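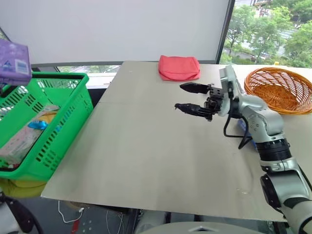 Fig. 1. The arm over the work board, with the folded cloth near the back edge and the wicker basket at the right-hand end.

Teaching a Second-Hand Arm to Tidy a Table
Project report, Morenike Ogundipe
Stullham shared workshop

1. How the project began

I had wanted to build something that could put things away since my first year, when I lived in a house where the kitchen table was never once clear. My first proposal was far too grand (it had wheels, and a plan for stairs), and my tutor very kindly asked me to come back with something that would fit on a table. So this report is about one table, one arm and one rather humble job, picking up a folded cloth and putting it in a basket. I named the project Purunden, after a street I grew up near, and the name stuck even after I had stopped explaining it.

The arm came to the workshop second-hand, with a two-finger gripper and no manual. I spent most of September finding out which cable did what.

2. The table

I had not expected the table to take up so much of my time! The tabletop had a shine to it that confused the camera every afternoon when the sun came round, so I laid a large beige-grey board over it and worked on that. The board has a faint seam running across it towards the far side, and for a while my program was convinced that the seam was the edge of something it ought to pick up. I could have covered it over, but I decided to leave it and make the program cope, as a real table in a real house will have worse things on it than a seam.

The window was the other trouble. With the roller blind up, the trees outside moved about in the picture and the program took an interest in them. Pulling the blind most of the way down helped more than a whole evening of changing settings did, and I wish I had tried it first.

3. Why a cloth

Boxes are easy, or at least easier. A cloth has no proper corners once it has been folded and put down, and its edges curl up in a different way each time. I chose a coral-red one so that it would stand out well against the board, which felt a bit like cheating, and I say so here in case anyone wants to repeat the work with a grey one. I would be very glad to hear how they get on.

The gripper comes in with its fingers wide open, closes slowly, lifts a little and then waits before swinging over to the wicker basket. The wait was added after I noticed that the cloth swings when it is lifted, and a swinging cloth tends to catch on the rim.

4. What happened

I ran 194 trials in all. A trial counted as a success only if the whole cloth finished inside the basket, with no part of it hanging over the rim. By that rule 94 trials succeeded, which is a little under half, and I was both pleased and slightly crushed. Of the failures, 17 were my own doing, mostly from starting the program with the old basket position still saved in it. I have left them in the total.

The rest were nearly all of one kind: the fingers closed on the top layer of the fold only, and the cloth opened out on its way up. Pressing down a touch before closing made this better, though I ran out of time to test it properly.

5. What I would do next

I would fit softer pads to the fingers, and I would like a second camera lower down, looking along the board, to judge the height of the fold. After that I would move on to shopping, starting with light packets, where squashing becomes a worry of its own. The control code and my trial notes are in the Purunden folder on the workshop computer, and the saved basket position is in the settings file, near the top. Please change it before you press start.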